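Trarau Goalkeeper Training Ball Set

Item 920
In stock - ships from our Hemell warehouse

The Trarau set is made for keepers who train alone or with one partner. Each set has 2 balls, one at full match size and one undersized, with the same textured cover. Working with the smaller ball first makes a keeper watch it all the way into the hands, and the full-size ball feels easy to hold afterward.

We have carried Trarau balls since the first season of the Musham Sunday league, and this is the third version of the set. The seams are flatter than before and the valve has been moved away from the printed panel. The bladder is butyl and holds air for a week or more of normal use.

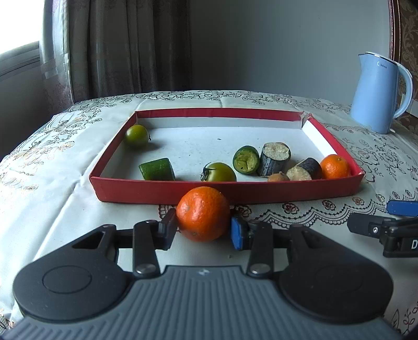 Mandarin by the red box lid

Details
Cover: textured polyurethane, hand stitched
Sizes: 5 and 3
Color: white with navy panels
Surface: grass or artificial turf, not for concrete
Supplied flat - pump and needle sold separately
Price: $56 per set

Clubs ordering ten sets or more can have a crest or team name printed on both balls. Printing adds five working days and printed balls can't be returned unless faulty. Send artwork as a PDF or a large PNG.

Wipe the balls down after muddy sessions and let them dry at room temperature. Don't leave them in a hot car, and let out a little air if you are storing them over the summer.

Also from this range
Kamata keeper gloves, junior and adult
Kamata rebound net, folding
Trarau match ball, size 5

The May delivery sold out. New stock arrived 4 Jul 2024 and all back orders have been sent.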